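Clearing a desk in an evening: notes for my talk
Amerley Bawa
Notes as spoken, more or less. Things in square brackets are for me.

[Wait for the latecomers. Water. Check the clicker works.]

Hello everyone, lovely to see so many of you on a January evening when you could be at home not tidying. I'm Amerley, I run the small desk-sorting service at Sudum, and before that I spent years at Motaung in a shared office where my own desk was a disgrace (some of you worked there and you're allowed to laugh).

I want to talk tonight about the ordinary desk at home. I don't mean the one in the magazine with a single pencil on it. I mean the one you eat at, charge things at, open the post at and then try to do your tax on. I've now sat down at 265 of them, and I keep a little notebook, so I can tell you that the thing people apologise for first is almost always the cables, and the thing that takes longest is almost always the paper. The mug comes a close third for apologies!

[Slide. Let them look for a bit, don't talk over it.]

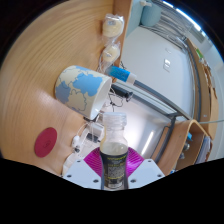
I always start with food and drink, whatever else is going on. It's the easy bit and it gets your hands moving. Do a lap for anything you'd eat, drink or drink out of, and take it off the desk before you make a single decision about anything else. On this one you'd pick up the mug with the blue patches, the two things in crinkly wrapping and the bottle with the dark label, and off they'd go to the kitchen on one tray. One trip, please. If you make separate trips you'll end up wiping the hob, and then it's bedtime and the desk looks exactly the same.

People ask me if they have to give up eating at their desk. Goodness, no. I had toast at mine this morning. What I do say is give the mug a place. A coaster, a tile, a saucer you don't like much, anything with an edge. Once a mug has a spot it stops wandering about, and you stop putting it down on top of the gas bill.

[Tell the Vaderero story here if time. Keep it short this time.]

So, when I was helping out at Vaderero, the design studio, they had one very long table and everybody had drifted. You'd reach for your own pen and get the next person's hand cream. We put a strip of tape down the table between each chair, and for 2 weeks people grumbled, and then one of them went on holiday and rang to ask if her patch was still tidy. I've been fond of tape ever since.

Second lap is what I call the visitors. These are things that are perfectly nice and belong in some other room. Tubes of cream, a torch, a screwdriver, the dog's brush. Don't put them away one by one! Get a bag or a box, pop them all in and carry on. The box goes by the door and you empty it at the very end, on your way to bed. I use a shoebox from Ikura that has lost its lid and I wouldn't swap it for anything you could buy.

[Next slide.]
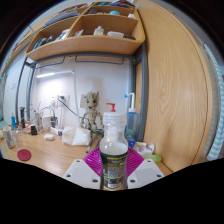 Then you've got the things that live on the desk and are allowed to stay, and I'm quite soft about those. A plant, a photo, a daft little figure somebody gave you. My rule is that you can keep as many as you're willing to dust. Put them at the back, against the wall, and leave the front half of the desk for your elbows. If you find you've got a whole crowd of them, swap them round with the seasons and let half have a rest in a drawer.

Right, cables. Deep breath. Unplug the lot (save your work first, I learnt that one the hard way) and lay them out side by side on the floor or the bed. Now plug back only what you use at that desk every day. For most of us it's the laptop and the phone. Everything left over gets coiled loosely, held with a bit of velcro or a hair band, and labelled. I write on masking tape and fold it round the end like a flag. "Old camera". "Shaver". "No idea". You are allowed a "No idea" bag, but put the month on it, and if you haven't opened it a year later, take it to the electrical recycling.

Keep the plugs near the socket and the loose ends near your hand. A bulldog clip on the edge of the desk will hold a charging lead nicely, and it costs pennies.

[Last slide, then the question I get every time.]

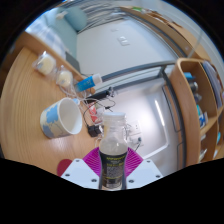

How long should all this take?
An evening, if you leave the paper out of it. Give yourself two hours for the laps and the cables, with the radio on, and do the paper on another day with a cup of tea and a bin bag. Paper needs reading, and once you start reading you've stopped tidying. The worst I ever had was a gentleman with 2,000 loose receipts in a desk drawer, and that was 31 hours between us, spread over the spring.

After that it's just upkeep. I do mine at ten to six, before I start cooking. Mug out, visitors in the box, leads back on the clip. Some nights I skip it, and the next night it takes me a bit longer.

[Hand round the velcro and the masking tape. Ask for the scissors back!]

I've brought enough tape for everyone to take a strip home, and there's a sheet by the door with the laps written out in order. Come and find me at the tea table if you've got a cable you can't identify. I love those.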